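Section 3. Clearing and Setting Up the Desk

Read this section before you put anything back on the desktop. The Kallik organizer is shipped assembled and needs no tools.

3.1 Clear the top

1. Shut down the computer and close the lid.
2. Unplug chargers and lay them on the floor - not over the desk edge.
3. Take off loose items and wipe the top with a dry cloth.
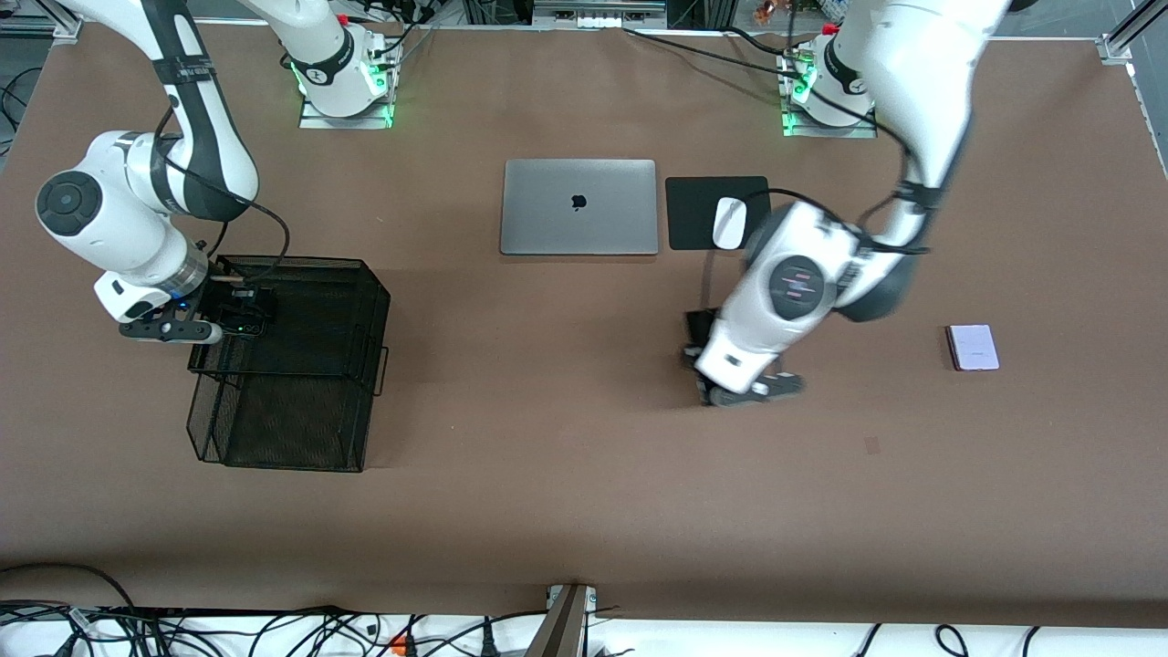 Desk items go back in order of size. Start with the laptop, centered toward the far side of the top. The mouse pad goes directly to the right of the closed laptop, with the mouse resting on it, and the mesh organizer stands over to the left. Small boxes can wait on the right side until you are ready to sort them.

Note: Left-handed users should swap the pad and the organizer.

3.2 Place the organizer

4. Set the organizer down with the low compartment toward you and the tall one at the rear.
5. Check that the wire loop on the side is clear of the mouse pad. 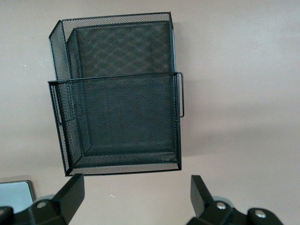 Photo: Sunita Ridgeway / Gallagher Office Supply, Nastambridge

6. Put envelopes and notepads in the rear compartment. The front one is wider and takes shorter things.
7. Leave paper clips in their own box. They catch in the mesh.

Caution: Do not lift a full organizer by the loop. Hold it under the base with both hands.

Caution: Do not load more than 600 sheets in total.

Continue with Section 4, Drawers.

Rev. 3, July 2018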